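Le coin boisson : on a enfin changé la fontaine

Le 22 septembre 2023

Vous avez été nombreux à m'écrire après la dernière lettre pour me demander où en était notre histoire de fontaine à boissons. Alors voilà, je vous raconte tout, et je vous préviens, je vais être bavarde, parce que ça m'occupe depuis des semaines et que mes proches n'en peuvent plus d'entendre parler de bacs d'égouttage !

Pour celles et ceux qui prennent le train en marche : à l'atelier Plonasska, on avait depuis toujours le même petit distributeur en plastique gris, posé sur le plan de travail entre l'évier et la boîte à thé. Il faisait de l'eau fraîche quand il voulait bien, il gouttait le reste du temps, et son plateau était si petit qu'un verre un peu large tenait dessus de travers. Je ne sais pas combien de torchons ont fini leur vie dessous. L'hiver dernier, le bouton du devant est resté enfoncé dans ma main un soir où je fermais seule, et je me suis retrouvée à éponger jusqu'au couloir en chaussettes (les chaussures séchaient déjà sur le radiateur).

Bref, on a cherché. On a demandé un devis chez Cillier, puis chez Raju, à Nivmont, et on a beaucoup hésité. Le modèle de Cillier était très joli mais il fallait percer le mur, et le mur, côté cour, personne n'a envie d'y toucher. Celui de Raju se posait simplement, avec un bec au milieu et un grand bac en inox dessous. C'est le bac qui m'a décidée. J'ai posé mes deux verres préférés dessus dans le magasin, côte à côte, sous le regard un peu inquiet du vendeur, et il restait de la place. J'ai dit oui tout de suite - enfin, j'ai dit oui après avoir téléphoné pour le prix.

L'installation a pris 2 heures, dont une bonne partie à retrouver le robinet d'arrêt derrière les cartons de papier. C'est Thaddäus Egger qui s'en est chargé. Il est passé un matin avec sa caisse, il a refusé le café, puis il en a bu trois. Il m'a surtout expliqué comment entretenir tout ça, et comme plusieurs d'entre vous ont le même genre d'appareil chez eux, je vous recopie mes notes (elles étaient au dos d'une enveloppe, soyez indulgents).

L'inox, d'abord. Sur un bac bien poli, on voit absolument tout : les traces de doigts, les gouttes de la veille, le calcaire en petits ronds blancs. Thaddäus passe un chiffon microfibre à peine humide, puis un deuxième bien sec, toujours dans le même sens. Pas d'éponge qui gratte, jamais. J'avais l'habitude d'y aller franchement avec le côté vert et j'ai compris pourquoi mon évier à la maison a cette tête-là... Pour le calcaire, il prend du vinaigre blanc coupé de moitié, il laisse agir 10 minutes et il rince à l'eau claire. Les coins arrondis sont plus faciles que je ne le pensais, le chiffon suit la courbe tout seul.

Ensuite, le bec. Là, c'est une petite brosse souple, genre vieille brosse à dents (propre, hein), et on frotte le bout une fois par semaine. Je l'ai notée sur le planning du frigo entre les plantes et les poubelles. On verra si la case se remplit.

Et puis il y a eu le grand débat des verres. Vous savez qu'à Plonasska on a une collection assez peu assortie : des verres à moutarde, des tasses ébréchées rapportées de chez les uns et les autres, deux chopes dont j'ignore la provenance. J'en ai profité pour trier l'étagère du haut. J'ai gardé les tasses pour le thé et j'ai mis devant les verres transparents à stries, ceux avec les fines lignes horizontales tout autour. Je les adore ! Ils accrochent bien la lumière, ils ne glissent pas quand on a les mains mouillées, et posés sur le métal ils prennent des reflets argentés qui me ravissent à chaque fois. Je les avais trouvés au vide-grenier de Nivmont, emballés dans du journal, et ils dormaient depuis au fond d'un placard pour une raison qui m'échappe.

Côté budget, puisqu'on me pose la question : les verres m'avaient coûté 10 euros le lot, et le passage de Thaddäus nous a été facturé 90 euros, déplacement compris. Pour la fontaine elle-même, on paie en plusieurs fois et le dernier versement tombe en novembre. J'ai mis la facture dans le classeur bleu, elle est consultable par qui veut.

Une petite demande pratique pour finir. Quand vous vous servez, posez le verre bien à plat sous le bec avant de lancer l'eau, et videz le fond dans l'évier, pas dans le bac. Il se remplit plus vite qu'on ne croit. On a eu jusqu'à 72 personnes pour les portes ouvertes, et le vieux plateau avait débordé avant midi. Si vous voyez des gouttes, un coup de chiffon et c'est réglé, il y en a toujours un propre accroché à gauche de l'évier.

Je cherche encore un petit plateau pour ranger les verres à l'envers à côté, quelque chose de bas et de lavable. Si vous en avez un qui traîne chez vous, apportez-le, je vous offre un verre d'eau fraîche en échange !

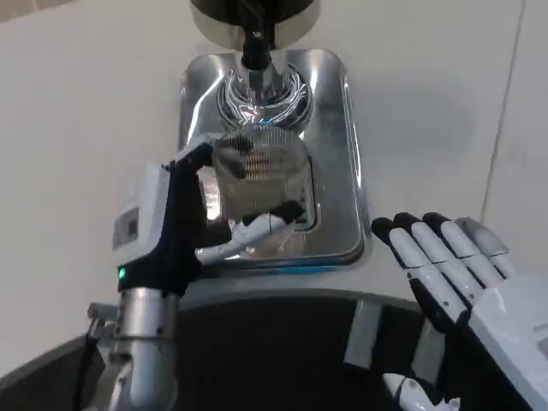 Un de nos verres striés sous le bec, sur le grand bac en inox.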